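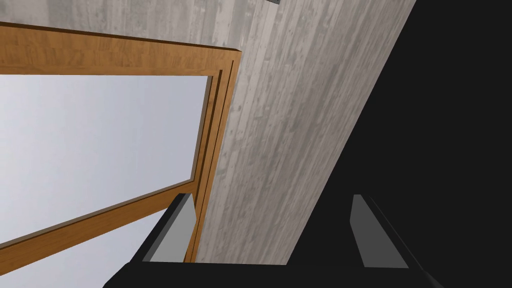

Interior wall, rendered view

Giton Interior Trim Oil

Giton is a clear penetrating oil for bare or previously oiled wood indoors. It is made for window frames, casings, sills, door trim and baseboards. It dries to a low sheen and leaves the grain open to the touch. It does not build a film, so it does not peel, and a worn spot can be oiled again without stripping the whole piece.

Triltik has made Giton at the Fostgate plant since the first batch was mixed there by Benedito Amaral. The formula is a blend of plant oils and a small share of hard wax. There is no pigment in the clear version. Expect most woods to look slightly darker and warmer after the first coat – pine and fir show it most, maple least.

Sizes

Quart can: covers 80 square feet, one coat, on planed softwood.
Gallon can: covers 305 square feet, one coat, on planed softwood.

Rough-sawn boards drink more oil. For rough stock, order double and return the unopened cans. We take back full cans in any condition that lets us resell them, which means no dents on the rim and no paint on the label. Keep the order slip.

Where to use it

Use Giton on any solid wood trim inside the house that stays out of standing water. Kitchens and bathrooms are fine if there is a working fan. It is suitable for veneer, but wipe the surplus off sooner, within five minutes. Do not use it on floors. For floors we sell Lacerda, a harder oil with its own instructions and its own brush. The two should not be mixed in one can, though they can meet at a baseboard without trouble.

Giton will not go into wood that still has varnish, polyurethane or latex paint on it. Drip some water on the surface. If the drops stay round after a few minutes, there is a finish left and it has to come off first.

Window frames

Windows are the hardest job in most rooms. The sun hits the lower rail and the sill all day, condensation collects in the corners in winter, and people open and close the sash with whatever is on their hands. The profile also makes things slow. Oil runs into grooves and sits there, and a groove full of oil turns tacky and stays that way for weeks. 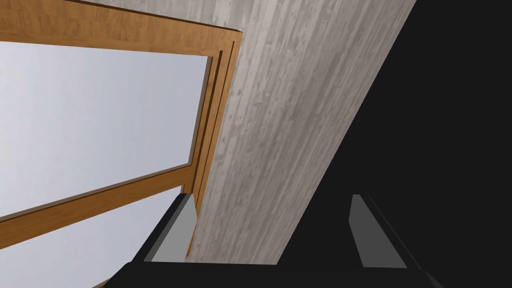

A narrow brush with short bristles does better here than a rag. Work with very little oil on it. Do the grooves first, then the flat faces, then go back to the grooves with a dry brush and lift out whatever has pooled. Vanderleia Amaral, who trains our dealers, wraps a strip of cotton around a putty knife for the last pass and changes the cotton after every window.

Keep oil off the glass if you can. If some gets on, wipe it while it is fresh with a cloth and a few drops of mineral spirits. Dried oil comes off glass with a razor scraper held flat. Oil on rubber or foam gaskets should be wiped off right away, as some gaskets swell.

Directions

1. Sand the wood along the grain. Finish with 150 grit for window and door trim. Do not go finer than 180, or the oil will stay on the surface.

2. Vacuum the dust and wipe with a dry cloth. Do not use a tack cloth.

3. Stir the can for two full minutes. The wax settles and has to be brought up from the bottom. Do not shake.

4. Brush or wipe on a thin coat. Keep a wet edge and finish one whole board before starting the next.

5. Wait 15 minutes, then wipe off everything the wood has not taken. The surface should feel nearly dry to the hand.

6. Let it dry overnight with a window open. Room temperature should be above 55 degrees.

7. Rub lightly with a white pad and put on the second coat the same way. Sills get a third coat.

Light use is fine after a day. Full cure takes two weeks, and until then do not clean the wood with anything wet or set plants on the sill.

Color versions

Clear is the one we keep in stock at all times. Honey and Smoke are mixed to order and ship from Fostgate within four working days. Honey adds a little orange to pale softwood and is mostly bought to match new trim to old. Smoke is gray-brown. Both are weak tints, and a second coat adds depth. Put the tinted oil on first and clear on top if the color is where you want it after one coat.

Always try the oil on an offcut of the same wood, sanded the same way. Screens and printed cards are only a rough guide to color. Sample bottles are sold singly and cover a test board of 200 square inches with some left over.

Choosing a wall color next to oiled wood

We get asked this more than we expected to, so a few notes from Ewurabena Sarpong, who handles the showroom. Gray and beige walls go with clear-oiled pine, but a cold gray will make the wood look more orange. If that bothers you, move the wall toward brown. Textured wall finishes need a clean line at the casing, so tape the wood after the oil has cured, never before. Blue painter's tape is fine. Pull it the same day.

Dark walls show dust from sanding. Do the trim first in those rooms. 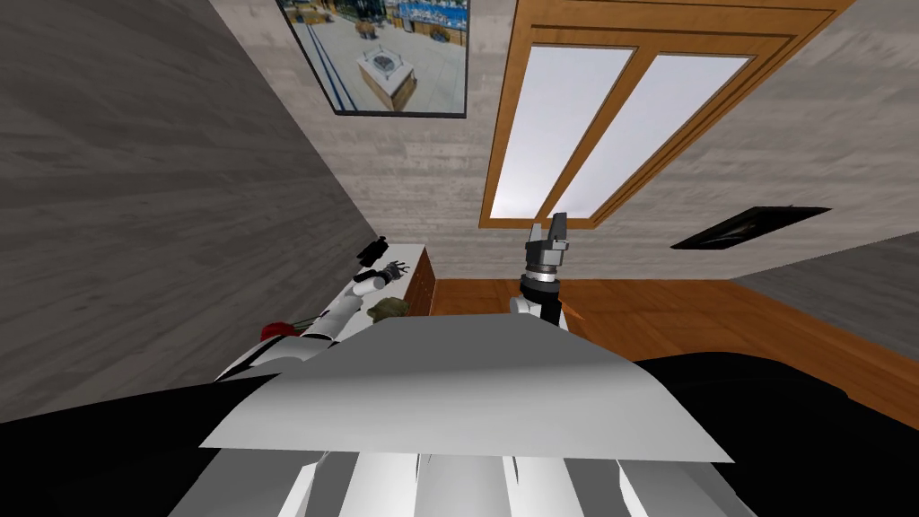 Care and repair

Dust with a dry or barely damp cloth. For marks, use a mild soap in warm water, wrung out well, and dry the wood afterward. Avoid ammonia, bleach and anything sold as a polish. Silicone polish in particular keeps new oil from going in.

Most frames want a fresh coat every three or four years. South-facing sills may need it every year. Look for a gray cast or a spot where water soaks in and leaves a dark ring. Rub the spot with 180 grit, dust it, and wipe on a little clear oil. There is no need to do the rest.

Black stains in the corners are water damage under the finish. Sanding sometimes gets them out. If it does not, a wood bleach made with oxalic acid will, but rinse it well and let the wood dry for a week before oiling.

Safety and storage

Rags with oil on them can catch fire on their own. Lay them flat outdoors to dry, or put them in a metal can full of water with the lid on. Do not leave them in a pile, in a bucket or in the trash. This applies to paper towels and used pads too.

Keep the can away from children. Close the lid firmly and store it above freezing. An opened can keeps for a year. If a skin forms, cut it out and strain what is left – do not stir it back in.

Ordering

Giton is sold by paint and hardware dealers and directly from Fostgate. For trade accounts ask for Wellington Evangelista. For questions about a particular wood or an old finish, write to Nhàn Ung and include the species if you know it, what has been on the wood before, and which way the window faces.

Orders of four gallons or more ship on one pallet and need someone there to sign. Cans are not shipped during hard frost, so for work planned in December, order ahead and keep the oil indoors.

Sheet revised October 9, 2025. Replaces all earlier directions for Giton clear and tinted.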